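Product Photography for Small Catalogs
Unit 4: Shiny and Pale Surfaces
Instructor: Hye-jin Bae

Reading before class: the Londik packet, pages on reflection. Bring one metal object and one white object from home. A spoon and a mug are fine.

1. Why metal is hard to light

A matte object shows you its own color. Polished metal mostly shows you the room. When you photograph a steel kettle you are photographing the window, the ceiling, your shirt and whatever else faces it, all bent by the curve of the kettle. Moving the lamp closer makes the bright spot bigger. It does not make it go away.

The first question is what the metal can see. Put your head where the object is and look outward. Everything in that view will turn up somewhere in the surface.

2. Flat, curved and brushed

Flat polished metal acts like a mirror. Either the light is in the reflection or it isn't, and small changes of angle switch it on and off.

A cylinder squeezes a wide slice of the room into a narrow band. A lamp beside it becomes a streak running the length of the cylinder. Most of the shape is told by where the streaks fall and how soft their edges are. Two streaks of different width usually look better than two equal ones.

Brushed metal spreads each highlight across the direction of the brushing. It hides dust better than polished metal, but it goes gray and dull under flat overhead light. Keep one source to the side.

3. White objects

Students tend to overexpose white housings, cups and boxes because the preview looks gloomy at the correct setting. Check the histogram. The brightest part of the plastic should still hold some tone, or the seams and screw holes will vanish.

A white object on a white background needs a darker edge. Stand black card on both sides, just out of view, and the outline will come back. On a black table the outline takes care of itself – the problem moves to the underside, which goes murky. A small piece of white foam board low in front is normally enough.

4. Small lights on the product

Indicator lights, clock displays and lit buttons are dim next to studio light. At a short shutter speed they look switched off. Put the camera on a tripod, turn the room lights out, and lengthen the exposure until the display reads properly. Then bring the main light down to match. Colored lights lose their color when overexposed, and blue ones go to white in the middle first.

5. Dark glass

Lenses, sensor windows and phone screens should have one clean highlight or none. A broken-up highlight looks like dirt. Wipe the glass last, after everything else is in place.

Assignment 4

Photograph your metal object 9 times. Change only the position of the light. Hand in a contact sheet and mark the 2 frames you would send to a client, with a sentence on each. Then write 600 words on the Flolano catalog pages we looked at in class. Renato Benítez has the spare copies.

The lighting room can be booked through Soo-ah Myung until the end of April. Put the stands back folded.

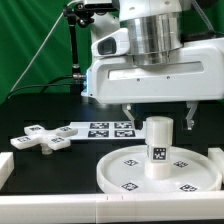
Fig. 4. Brushed metal, white housing and dark glossy window over a black table.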